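Notes > House > Kitchen

Last updated: September

Hard Water, Scale, and a Kettle That Took Too Long to Boil

The kettle in my kitchen used to boil a full load in a little over four minutes. By spring it needed closer to six. I had assumed the heating element was wearing out, and I had gone as far as pricing a replacement before I took the lid off under a decent light and looked at the bottom. It was covered in a gray-white crust with the texture of coarse sandpaper.

I live in an area where the water comes out of limestone. Everyone in the building knows this in a general way. Shower heads clog, glasses come out of the dishwasher cloudy, and soap does not lather well. I had never tried to put a number on it, and I had never treated it as something to manage. This post is a record of what I measured, what I changed, and what I decided to leave alone.

What hardness means

Water hardness is the amount of dissolved calcium and magnesium in the water. It is usually given as milligrams per liter of calcium carbonate, or in grains per gallon. One grain per gallon equals 17.1 milligrams per liter. The second unit is older and is the one most softener companies print on their equipment.

Hardness is commonly split into two parts. Temporary hardness comes from calcium and magnesium bicarbonates. When the water is heated, bicarbonate breaks down, carbon dioxide leaves, and calcium carbonate comes out of solution. This is the crust in the kettle. Permanent hardness comes mostly from sulfates and chlorides, and boiling does not remove it. It still interferes with soap, but it contributes much less to the deposit on a heating surface.

The distinction matters because a test strip for total hardness does not separate the two. A second reading for alkalinity gives a fair idea of the split. If alkalinity and total hardness are close to each other, most of the hardness is temporary, and scale is going to be the main complaint.

Measuring it

I started with test strips from the hardware store. They were not much use. The color blocks are widely spaced, and my result sat between two of them depending on the light I read it in. I then bought a drop-count titration kit from Zudico. It has a small vial, an indicator, and a bottle of reagent. The sample turns red with the indicator, and reagent is added one drop at a time until it turns blue. Each drop stands for one grain per gallon.

My cold kitchen tap took 12 drops. Twelve grains per gallon converts to 205 milligrams per liter, which is past the point where most published scales begin to use the words "very hard." I repeated the test in the morning and again late in the evening and got the same result both times. The hot tap read one drop lower. That is consistent with some of the calcium staying behind in the water heater, and I would prefer not to think about the inside of the water heater.

The alkalinity test came out close to the hardness figure. The water here is mostly temporary hardness, so the kettle result should not have surprised me.

Removing the scale

Calcium carbonate dissolves in acid. The two options found in most kitchens are white vinegar and citric acid. I tried vinegar first, at equal parts with water. It worked, slowly, and the kitchen smelled of it for the rest of the day.

Citric acid is easier to live with. I used 36 grams in one liter of water, brought it to a boil, switched the kettle off, and left it for half an hour. The fizzing started well before the boil and had stopped by the time I emptied it. One caution applies. If the solution is very strong and kept at a boil for a long time, calcium citrate can form as a white deposit, and that is harder to shift than the original scale. A moderate concentration and a shorter soak avoid the problem.
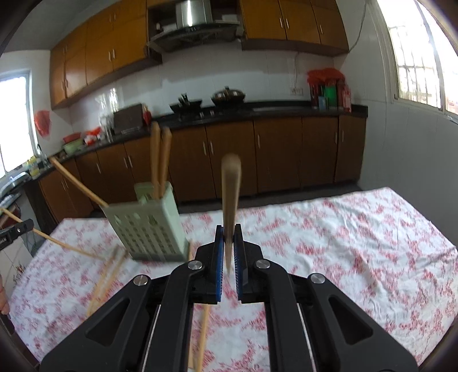

After the first treatment the metal was visible over most of the base, with a ring of scale left along the seam. A second treatment at the same strength removed the ring. I rinsed it, boiled one full load of plain water, and threw that out.

The boil time dropped to four minutes and ten seconds. I did not control for starting temperature as carefully as I should have, so I would not defend the seconds. The change in minutes is real.

Keeping it from coming back

There are three common approaches for a household of my size, and they do different things.

An ion exchange softener swaps calcium and magnesium for sodium. It treats the whole house, requires salt, and needs a drain connection for the regeneration cycle. I had a quote from Volloron for a unit with installation, and it came to 1,470 before tax. For a rented apartment with a shared riser this is not practical in any case, and the landlord would have to agree to the plumbing work.

A filter jug treats only the water poured through it. The cartridge contains a weak acid resin that is good at taking out temporary hardness in particular. With a new cartridge my water went from 12 drops to 4. By the end of the third week it was back up to 8. The manufacturer suggests changing the cartridge every month, and at my hardness that is optimistic.

Magnetic and electronic devices clip onto the pipe and are said to change the way the crystals form. I read what I could find and did not see enough agreement between the results to spend money on one. A Tralgate model was on sale when I was looking. I left it on the shelf.

What I settled on is plain maintenance. The kettle gets emptied after use, so that water does not stand in it overnight. Filtered water goes into the kettle and the coffee maker, and unfiltered water is used for everything else. Citric acid goes through the kettle every 2 months. I bought a large bag of it, and it takes up less space than the vinegar did.

Coffee and tea

The improvement I did not expect was in the tea. Black tea made with my tap water forms a film on the surface that breaks into plates when the cup is moved. The film is a product of calcium, bicarbonate, and compounds from the tea itself. With filtered water it is nearly absent, and the mug is easier to clean.

Coffee is less clear. Some hardness is generally thought to help extraction, and very soft water can give a flat or sour cup. I made the same Bodnár dark roast with straight tap water, with filtered water, and with an even mix. The tap water version was dull. I could not reliably tell the other two apart, and I have gone on using the filtered water out of convenience.

Still to do

The shower head is next. It unscrews by hand, and it should fit in a bowl of the same solution, although I want to check the finish first. Some plated parts do not tolerate acid well. I also want to repeat the titration in winter, when the utility is said to draw from a different well. If the reading moves by more than two drops I will post the new figures.

Contact | Copyright, all rights reserved | Back to top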